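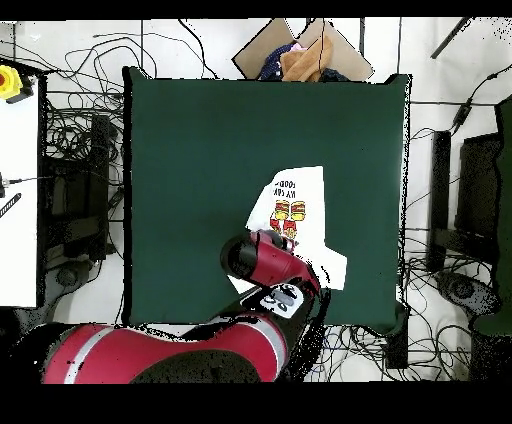

January 3, 2025. Folding notes, carrying on from the October pages. I've been meaning to write up the soft stuff properly, meaning everything in the box that doesn't hold a shape by itself, and the new year seemed a decent excuse. First thing to go down on the green table was the burger one, the white piece with the red and yellow cartoon food on it and the lettering that seems to start MY CAT and end in FOOD. It had a pointed corner sticking up along the top edge and one side trailing off to the right, so a proper crumple, and I'm calling that a "grade 3" in the Tolodik sheet (grade 1 is one fold, grade 2 is bunched but you can still find all the corners).

I do like the burger one! The print gives you something to steer by. With plain stuff I lose track of which way up I started and end up turning it round twice, but with this you can say "burgers towards me" and everybody at the bench knows what you mean. The spotty navy one in the box is nearly as good for that, the dots go all squashed where there's a crease underneath.

Things I want to remember from the October lot:
Grade 3 starts took 31 seconds on average to flatten by hand, grade 1 took 11.
We have 182 rows in the sheet now, and 7 of them have no start grade at all (my fault, I filled in the time and went for lunch).
The Mimum table top was too slippery, everything slid before it opened out. The dark green is better and I'd leave it alone.

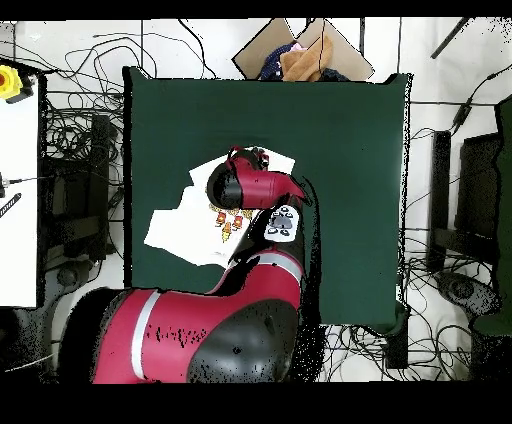 Burger piece over to the left of the table, box behind with its flaps out.

I think "crumpled" needs splitting in two. There's crumpled with the print showing, and there's crumpled with the print tucked inside, and the second sort is far more bother – you have to open it up before you even know which end you've got. Gosonik's form has a tick box for "pattern visible" and I'm going to pinch that, but as a column, with yes / partly / no. Partly will get used the most, I bet.

Still to do: the tan one and the navy ones, same order as in October so the pages line up. Find the Kohlhase tape measure. Go back and put grades on those blank rows, or strike them out and stop fretting.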